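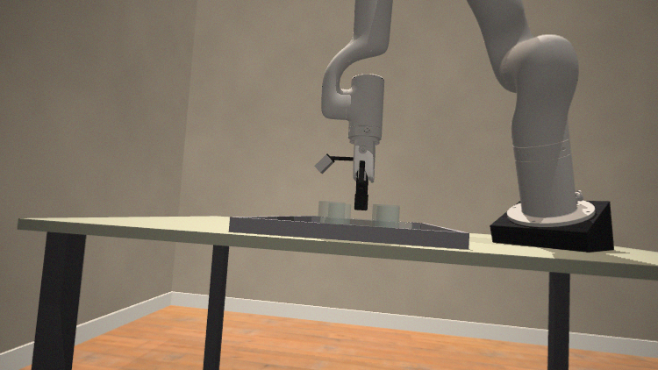 중고 탁자에 색을 칠하는 방법
집 꾸미기 블로그 모임, Kallgate
발표자 노트 (말할 내용과 순서)

시작 인사

안녕하세요. 저는 Bunting이라는 작은 블로그를 쓰고 있습니다. 한국어로 발표하는 것은 두 번째입니다. 제 말이 너무 빠르거나 발음이 이상하면 손을 들어 주세요. 다시 천천히 말하겠습니다.
(물 한 모금. 마이크 확인.)
발표는 30분이고, 질문은 끝에 받겠습니다. 다만 단어를 몰라서 하는 질문은 중간에 하셔도 괜찮습니다. 저도 페인트 용어를 한국어로 배울 때 많이 헷갈렸습니다. 특히 "젯소"와 "프라이머"를 한동안 서로 완전히 다른 물건이라고 생각했습니다.

왜 탁자인가

처음 가구에 색을 칠하는 분께는 보통 작은 의자나 액자를 추천합니다. 그런데 저는 탁자를 추천합니다. 의자는 다리와 등받이에 구석이 많아서 붓 자국이 쉽게 남습니다. 탁자는 면이 넓고 평평합니다. 실수를 해도 잘 보이기 때문에, 그날 바로 고칠 수 있습니다.
물론 단점도 있습니다. 상판은 손과 컵이 매일 닿는 곳입니다. 그래서 칠보다 마감이 더 어렵습니다. 마감 이야기는 뒤에서 길게 하겠습니다.

탁자 고르기

제가 오늘 예로 드는 것은 Fellero 탁자입니다. 동네 중고 게시판에서 샀고, 파는 분이 문 앞까지 내려 주셨습니다. 원래는 노란 니스가 두껍게 발라져 있었습니다. 한쪽 다리는 조금 흔들렸습니다.
중고 탁자를 볼 때 저는 먼저 아래로 들어갑니다. 좀 부끄럽지만 꼭 눕습니다. 상판의 위쪽은 누구나 닦아서 팔지만, 아래쪽은 닦지 않습니다. 물이 스며든 자국, 곰팡이 냄새, 나사가 헛도는 구멍은 모두 아래에 있습니다.
나사가 헛도는 것은 괜찮습니다. 이쑤시개에 목공 풀을 묻혀서 구멍에 넣고, 하루를 기다린 다음 다시 조이면 됩니다. 그러나 상판이 휘어 있으면 사지 마세요. 저는 휘어진 상판을 펴려고 무거운 책을 겨울 내내 올려 둔 적이 있습니다. 책을 내리니 탁자는 똑같았고 책만 조금 휘었습니다.
(여기에서 웃는 분이 있으면 잠깐 기다리기.)

닦기와 사포

색을 칠하기 전에 닦는 일이 가장 지루합니다. 저도 싫어합니다. 하지만 기름이 남은 곳에는 페인트가 붙지 않고 동그랗게 밀려납니다. 부엌에서 쓰던 탁자라면 특히 가장자리를 잘 닦아야 합니다. 사람의 손이 가장 많이 닿은 곳입니다.
저는 따뜻한 물에 주방 세제를 조금 풀어서 닦고, 깨끗한 물로 두 번 더 닦습니다. 그 다음에는 반드시 말립니다. 아침에 닦았으면 저녁까지 만지지 않습니다.
사포는 거친 것으로 시작해서 고운 것으로 끝냅니다. 니스를 모두 벗길 필요는 없습니다. 반짝이는 느낌이 없어질 때까지만 하면 됩니다. 나뭇결 방향으로 움직이세요. 결과 반대로 문지르면 그 선이 페인트 밑에서도 보입니다. 무늬목이 얇게 붙은 가구라면 모서리에서 힘을 빼야 합니다. 저는 첫 번째 탁자의 모서리에서 무늬목을 뚫은 일이 있고, 그 자리에는 지금도 화분이 있습니다.
마스크와 창문. 이것은 꼭 말하기. 오래된 가구의 칠에는 납이 들어 있을 수 있으니, 나이를 모르는 가구는 갈기 전에 검사지를 써 보는 것이 안전합니다.
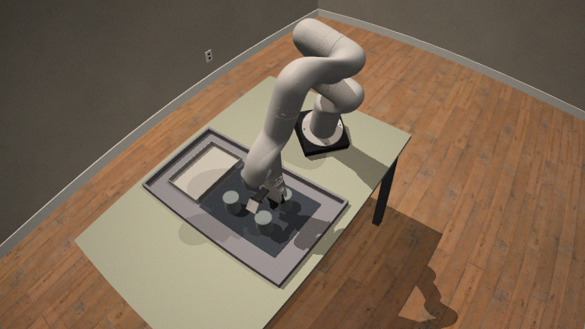

색은 가게 조명이 아니라 자기 방에서 골라야 합니다. 제가 쓴 페인트는 Skirnska의 3003번인데, 가게에서는 회색에 가까웠고 집에 오니 초록이 강했습니다. 거실이 북쪽을 보고 있어서 그런 것 같습니다. 그래서 저는 종이에 두 번 칠한 견본을 만들어서 아침과 저녁에 벽 앞에 세워 봅니다. 벽이 어두운 방에서는 생각보다 연한 색이 좋습니다. 화면에 있는 탁자처럼 차분하고 연한 세이지색 상판은 짙은 회갈색 벽 앞에서 더 밝아 보이고, 나무 마루와도 싸우지 않습니다. 흰 벽 앞에 같은 색을 두면 느낌이 훨씬 약해집니다. 검은 다리를 그대로 두는 것도 좋은 방법입니다. 다리까지 모두 연하게 칠하면 탁자가 떠 있는 것처럼 보일 때가 있습니다.

견본 종이에는 날짜 대신 시간을 적어 두세요. "아침, 흐림"이라고 쓰면 충분합니다. 저는 이것을 쓰지 않아서, 나중에 어느 종이가 어느 빛이었는지 기억하지 못했습니다.
색 이름에 너무 기대지 않는 것도 중요합니다. "이끼"나 "올리브" 같은 이름은 회사마다 색이 많이 다릅니다. 번호를 적어 두면 나중에 덧칠할 때도 편합니다. 저는 번호를 탁자 밑면에 연필로 씁니다. 통을 버려도 번호는 남습니다.

밑칠

밑칠은 한 번이면 되는 경우가 많고, 노란 니스 위라면 두 번을 권합니다. 오래된 나무에서는 갈색 물이 올라올 수 있습니다. 이것을 막는 밑칠이 따로 있으니 가게에서 "얼룩 차단용"이라고 말하면 됩니다. 제가 처음에 "갈색 눈물을 막는 것"이라고 말했더니 가게 주인이 한참 생각하고 정확한 것을 가져왔습니다.
밑칠은 예쁘지 않아도 괜찮습니다. 얼룩덜룩해도 걱정하지 마세요. 마른 다음에 고운 사포로 아주 가볍게 문지르고, 마른 천으로 가루를 닦습니다.

칠하기

넓은 면은 롤러, 가장자리는 붓. 스펀지 롤러는 털 롤러보다 면이 매끈하게 나옵니다.
순서를 말씀드리겠습니다. 먼저 탁자를 뒤집어서 다리를 칠합니다. 말린 다음 바로 세우고, 상판의 옆면을 칠하고, 마지막에 윗면을 칠합니다. 윗면을 먼저 칠하면 뒤집을 때 반드시 자국이 생깁니다.
페인트는 얇게 바릅니다. 첫 번째 칠이 끝나면 모두 실망합니다. 밑이 비치고, 줄이 보이고, 돈을 낭비한 것 같습니다. 이때 두껍게 한 번 더 바르고 싶은 마음이 듭니다. 참으세요. 통에 적힌 시간만큼 기다리고, 다시 얇게 바르세요. 저는 세 번 발랐습니다.
롤러로 이미 지나간 곳이 마르기 시작하면 다시 만지지 않습니다. 작은 먼지가 앉아도 그냥 둡니다. 마른 뒤에 사포로 떼는 것이 훨씬 쉽습니다.
쉬는 시간에는 롤러를 비닐봉지에 넣고 입구를 묶어 두세요. 매번 씻지 않아도 됩니다.
(시간 보기. 늦었으면 다음 부분에서 왁스 이야기를 빼기.)

마감

질문이 제일 많은 부분입니다. 제 블로그에서 탁자 글은 조회수가 1613인데, 댓글은 대부분 마감에 대한 것이었습니다.
왁스는 만지는 느낌이 부드럽고, 바르기도 쉽습니다. 하지만 뜨거운 컵에 약합니다. 장식용 탁자나 침대 옆 탁자라면 왁스를 써도 좋습니다. 밥을 먹는 탁자에는 수성 바니시를 권합니다. 연한 색 위에 유성 바니시를 바르면 시간이 지나면서 노랗게 변할 수 있습니다. 제가 흰색 선반에서 배운 것입니다.
광택은 무광이나 반무광을 고르세요. 유광은 먼지 하나까지 다 보입니다. 바니시 통은 흔들지 말고 막대로 천천히 젓습니다. 흔들면 거품이 생기고, 거품은 그대로 상판에서 마릅니다.
마른 것과 단단해진 것은 다릅니다. 한국어 설명서에는 "건조"와 "경화"라고 쓰여 있었는데, 저는 두 단어가 같은 뜻인 줄 알았습니다. 그래서 다음 날 노트북을 올렸고, 고무 발 자국이 네 개 생겼습니다. 손으로 만져서 마른 것 같아도 여러 주 동안은 조심해야 합니다. 그동안 식탁보를 덮지 마세요. 천 무늬가 찍힐 수 있습니다.

돈과 준비물

새로 산 것은 페인트, 밑칠, 바니시, 사포, 롤러입니다. 붓은 집에 있던 것을 썼습니다. 붓은 싼 것을 여러 개 사는 것보다 좋은 것을 하나 사서 잘 씻는 편이 낫습니다. 싼 붓은 털이 빠지고, 빠진 털은 꼭 마지막 칠에 붙습니다.
작은 통으로 탁자 하나는 충분했습니다. 남은 페인트는 유리병에 옮겨서 보관하고 있습니다. 2월에 다리 한쪽이 청소기에 부딪혀서 칠이 벗겨졌는데, 그 병으로 고쳤습니다.

자주 받는 질문 (시간이 남으면 읽기)

사포 없이 칠하는 페인트가 있다고 하는데 괜찮습니까? 저는 써 보았고, 서랍장에서는 괜찮았습니다. 식탁에는 쓰지 않겠습니다.
아파트 베란다에서 해도 됩니까? 됩니다. 다만 햇빛이 바로 들어오는 시간은 피하세요. 페인트가 너무 빨리 말라서 롤러 자국이 남습니다. 그리고 사포질은 이웃이 빨래를 널지 않은 때에 하는 것이 좋습니다.
비 오는 날은요? 바니시는 하지 않습니다. 밑칠은 시간을 두 배로 기다리고 합니다.
이미 칠한 색이 마음에 들지 않으면? 적어도 5일은 같이 살아 보세요. 저도 3003번이 처음에는 싫었습니다. 커튼을 바꾸고 나서 좋아졌습니다.

끝인사

자료는 출입구 옆에 두었습니다. 색 견본 종이도 있으니 가져가셔서 자기 벽 앞에서 보세요. 긴 시간 들어 주셔서 감사합니다. 질문 받겠습니다.
(견본 종이를 먼저 나누어 주고 질문 받기. 컵받침 이야기는 누가 물어보면 하기.)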